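The Shirt Pile and Me

I own too many T-shirts. I know this because one evening in May I pulled every last one of them out of the dresser, dumped them on the bed and then couldn't get into the bed. So I did what any reasonable adult would do and moved the whole heap to a chair, where it stayed for 18 days.

My dresser is a Brekau, the squat kind with deep drawers, bought secondhand in Dodside when I moved into my first apartment. Deep drawers sound like a great thing when you're shopping. What they mean in practice is that you stack your shirts up like pancakes, you wear the top three, and the ones at the bottom turn into a sort of archive. I found a shirt from a 100-lap swimathon down there (I did 31 laps, they gave me the shirt anyway). I found a shirt I'd already replaced because I was sure I'd left it in a motel.

So this spring I decided I was going to learn to fold. Properly! I'd been folding shirts since I was a kid, of course, the way my mother does it, which is against the chest with the chin holding the collar down. She's fast and hers come out beautiful. Mine come out looking like I'd sat on them.

I signed up for an evening class at Stiver, the housewares store out past the rail yard. It's run by Eduardo Sequeira, who spent years on the floor of a department store and figures he refolded the same display of polo shirts more often than he's eaten breakfast. He's a big, cheerful man with very quick hands. He started us off by having everybody fold one shirt however we normally would, then walked up and down the room saying "mm-hm" at each of us. Mine got a long one.

His first lesson was that most of us start folding too soon. You've got a shirt that's been balled up in a basket, with one sleeve half inside out and the hem rolled under, and you go right ahead and fold all that in. He wants you to pick it up by two points and pull before you do anything else. Corner to corner first, on the diagonal, then straight across the shoulders, then down the length. You can feel the knit give a little.
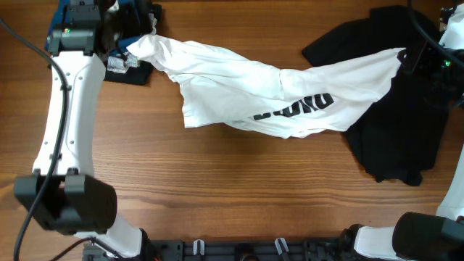 The second thing he's fussy about is where you do it. I'd always folded on the bed, and he made a face when I told him. A mattress is soft, so the shirt sinks, and every time you press a crease it just bounces back at you. He likes a plain wood table, waist high, with nothing on it you'd be sorry to snag a shirt on. I've since taken over the kitchen table. It's a little low and my back lets me know, but the difference in the folds is huge — I was annoyed at how huge.

Then there's color. White shirts go first in Eduardo's system, while your hands are clean and before you've been handling anything dark. I have one black sweatshirt that sheds like a cat, and I used to toss it in with everything. Now it waits its turn. Navy and black I still mix up at night under the kitchen light, and I've gone to work in one sock of each, but he says that's a lamp problem and he doesn't teach lamps.

The fold itself is nothing fancy. Face down, one side in to the middle, sleeve back on itself, other side the same, then up from the hem in thirds so it'll stand on its edge. The standing up is what got me. You file the shirts in the drawer like records, and you can see every one of them. My deep Brekau drawers finally make sense if I put a Sopacua divider down the middle, though I had to trim the divider with a bread knife to get it in. Don't use your good bread knife.

I've kept at it, too, which surprised my sister, who had money on me quitting. Sunday-night-style folding marathons never worked for me, so I do a small batch while the coffee's brewing, before I'm awake enough to object. Some mornings it's four shirts. Some mornings I pull one flat, look at it, and put it on.

The chair is a chair again. I sat in it last night with a bowl of cereal and looked at the closet door, behind which are the sweaters, and I had another spoonful of cereal.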